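Call for Participants: Household Objects Panel, Second Round

Grelgate is looking for people to take part in a paid study on how everyday objects are sorted, named and put away on a domestic tabletop. The study supports the Vaswood object list, a reference list of common household items with their usual names, usual places and usual handling. The list currently has 496 entries. The second round covers small items that end up on tables and have no fixed place in the home: balls, paper cups, string, lids, single gloves, spare handles.

What participants do

Each participant attends 4 sessions. A session takes place at a table covered with a cloth. Items are set out in groups, and the participant does three tasks with each group: name every item in their own words, put the items in an order or container of their choice, and fill in a short form stating where each item would be kept at home. Forms are on paper. Pencils are supplied.

The cloth stays on the table for all tasks. Items behave differently on fabric than on a bare surface, and the first round was run on cloth throughout, so results can be compared. Participants may smooth the cloth before a task but should not fold it or take it off.

Groups range from two items to 13. The small groups are harder than they look. A ball and a cup, for instance, can be stored together, stored apart, or nested if the sizes allow, and first-round participants disagreed on all three. A ball on a wrinkled cloth also has to be kept from rolling while the rest of the group is handled. How this is done is noted by the session lead.

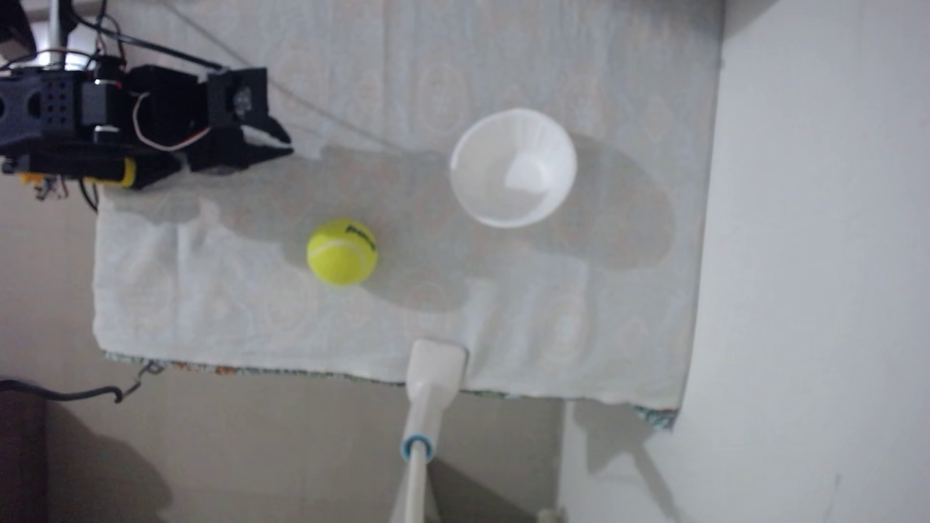 Jonas Hauser, writing after the first round, asked that the call be plainer on one point: he had spent most of his first session trying to guess the right place for a tennis ball, and only later understood that there was no right place. He would have worked faster if he had known. He also said that paper cups should be named before they are picked up – once he had one in his hand he kept calling it a baking cup.

The instructions have been changed accordingly. There are no correct answers in the sorting task. Naming is now completed for the whole group before any item is touched.

Who can apply

Applicants must be 18 or older and must run or share a household. Both hands are used in some tasks; applicants who work with one hand are welcome and should say so on the form so that the larger groups can be adjusted. No background in design, retail or housekeeping is required. People who took part in the first round may apply again but will be given different groups.

Applicants should be able to read and write English well enough to fill in the form without help. Regional or family names for objects are wanted and should be written as spoken.

Practical details

Sessions start at 9:30 a.m. or 2 p.m. and run through October. Participants are paid per session, at the end of the session. Travel within the city is refunded on presentation of a ticket. A participant who leaves the study early keeps the payment for all sessions attended.

Names given to objects, sorting results and written remarks are stored under a participant number. Personal details are kept separately and deleted when the list is published.

How to apply

Send a short message to Gertraud Pichler, Household Objects Panel, Grelgate. State your age, the number of people in your household, and whether mornings or afternoons suit you. List any materials you cannot handle, such as latex, wool or certain detergents. Questions about the forms or the object list go to Damian Auer at the same office.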